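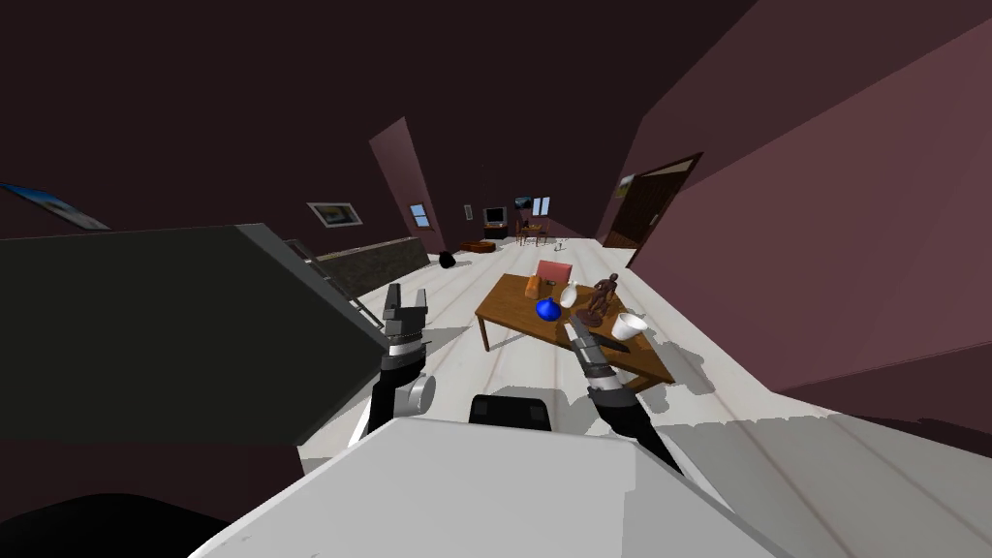 Image credit: Bumholm simulated rooms / Trustetti

Teaching a robot to clear a table: tips from a doubter

I have been promised a machine that tidies up after supper for most of my adult life, so I came to the Prostwood home kit with my arms folded. The box says you can "show it once and sit down". You can't. You can show it a good many times, and then sit down for a bit, and then get up again. If you have bought one anyway, or are thinking of it, these are the habits that have saved me the most bother.

Start in the practice room
The kit comes with a simulated room that you drive from the sofa with the two hand controllers. Use it. A vase knocked over on a screen costs you nothing, and you will knock it over. I put in 55 goes there before I let the real arms near my crockery, and I still think that was too few. Don't believe the little score it gives you at the end, though. Mine was praising me while I was still grabbing at thin air.

Open the fingers before you get there
Beginners reach first and open the gripper last, so the fingers arrive shut and shove the thing they were meant to pick up. Open wide while you are still off the edge of the table, stop, then come in slowly. Keep the other arm up and out of the way. Two arms sound twice as handy — they are mostly twice as much to bump.

Pick the dull objects first
The manual would like you to begin with a cup. Begin with a box. Flat sides forgive a crooked grip and a handle doesn't. Leave anything tall with a narrow neck until your second week, and anything you were given as a wedding present until never.
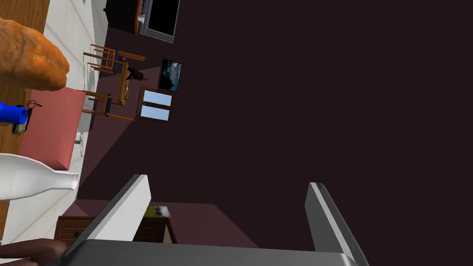 Clutter is where most home lessons go wrong, and I blame the adverts, which only ever have one apple on a bare worktop. Real tables have bread on them. Practise with things crammed together, because that is how your family will leave them. With a loaf at one end, a pink box beside it and a white bottle lying on its side further along, I would go for the bottle first and leave the box alone, as there is a blue cylinder tucked right up against it and a small dark thing with a loop of wire or a thin handle that is begging to be snagged. Take the outlying pieces, make some room, then go back for the huddle.

Mind the tilt
The view from the wrist leans as the wrist leans. When the room seems to be lying on its side, don't twist your own hands to match. Let go of the trigger, look away, look at the outline of the gripper on the screen and carry on from that. I lost a whole Saturday to fighting this and had a stiff neck by teatime.

Guiding by hand
With the real arms you can also press the release button and push them through the job yourself. It is easier to learn than the controllers, and I do it for wiping and for drawers. Hold the forearm and leave the fingers be. Go at half the speed you think is sensible. The arm copies your dithering as faithfully as everything else, so if you pause to scratch your nose, stop the recording and bin it.

Throw bad goes away
Trustetti, who run the shared library, boast of 2,049 table-clearing lessons sent in by owners. I tried a fair few, and plenty of them had the gripper dropping things and fishing about for them. Ten clean goes of your own, on your own table, did more for mine than 200 borrowed ones. Delete as you go, or you won't do it.

What I'd skip
The Long extension fingers. They reach further and grip worse, and the padded tips collect crumbs. Wipe the ordinary ones with a damp cloth and put up with stretching. I would also leave the voice prompts off; they talk over you at the exact moment you are lining up a grab.

As for whether it is worth it, mine now clears side plates and the butter dish on a good evening. I can do the lot faster with a tray.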